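The Pringle Hand from Stundham
Jointed robot hand, matt black, supplied assembled

Overview

We have been making hands at Stundham for a good while now, and the Pringle is the one people ring us up about most often. It is a large hand, much nearer to a big work glove than to the dainty things you sometimes see on a shelf, and it was drawn that way from the start by Miloslav Šindelář, who wanted fingers you could get a spanner near without taking half the palm apart first. If you have ever spent an afternoon hunting for a dropped screw inside a smaller hand, you will understand why so many of our customers write to thank him!

The hand is sold for teaching rooms, workshops and research benches. It comes as a right or a left, and the two cost the same. We are happy to make up a pair, though please tell us when you order so that they can be built side by side and set up to match.

Fingers, joints and palm

The finger links are thick black cylinders, some of the surface finely ribbed, and they meet at joints with squared brackets and rectangular housings. Small screw holes run along the side of the joint, and on its lower face there is a flat pad with rounded edges. The broad part of the hand is smoothly curved with a matt finish – it does catch the light a little if you have a bright lamp overhead, but it wipes down nicely with a barely damp cloth and then a dry one.

Tucked in among the finger parts is a small black pad with a grid of tiny raised dots. We do ask that you keep glue, tape and polish well away from it. Malathi Mudaliar looks after repairs, and sticky pads make up a fair part of her week.
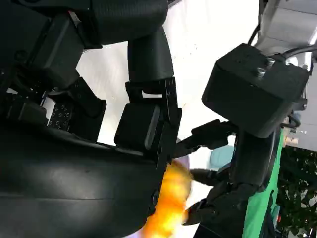 What comes in the box

The hand, fully assembled and wrapped
One mounting plate with its bolts
A set of 2 hex keys
A printed handbook in English or Spanish (Rocío Sarmiento wrote the Spanish one afresh, and a good many people tell us it is the clearer of the two)
A spare bag of small screws

The power supply is sold separately, as most workshops already have one they would sooner use. If you need ours, it is called the Uvuvico and it sits in the same part of the shop as the carrying cases.

Setting up

Give yourself a clear bench and do try to bolt the plate down before you lift the hand out, as it is an awkward thing to hold and steady at the same time. Lay it palm side down on the wrapping while you connect the lead. When it is first switched on, the hand opens and closes slowly 3 times, and it is best left alone until it has finished. Keep sleeves, lanyards and long hair out of the way of the joints whenever the power is on.

The setting-up software, Tellulska, can be downloaded once you have registered your hand. Pale grey screens are the ordinary working ones and the yellow screens change how the hand is set up, so have a read of the handbook before you go into those.

Care and spares

We suggest a quick look over the joints after every 1000 hours of use and a proper service at about 4000. You can do the first yourself with the keys supplied. For the second we would much rather have the hand back at Stundham, where Malathi will go through it joint by joint and send you a note of whatever she has changed.

Finger links, joint pads and dotted pads are all kept as spares and can be bought singly. Please quote the number inside the cover of your handbook, as earlier hands take a slightly different bracket.

Ordering

Hands are made to order. Geeta Chauhan answers most of the questions that come in before a sale and is very patient with drawings on the backs of envelopes, so send those along if that is easier. For schools and colleges wanting to borrow a hand before they buy, Pornthip Srithong keeps the loan list, which tends to fill up by January.

Carriage is worked out at the till. We can't send hands to a locker or a collection point, and someone will need to sign for the parcel.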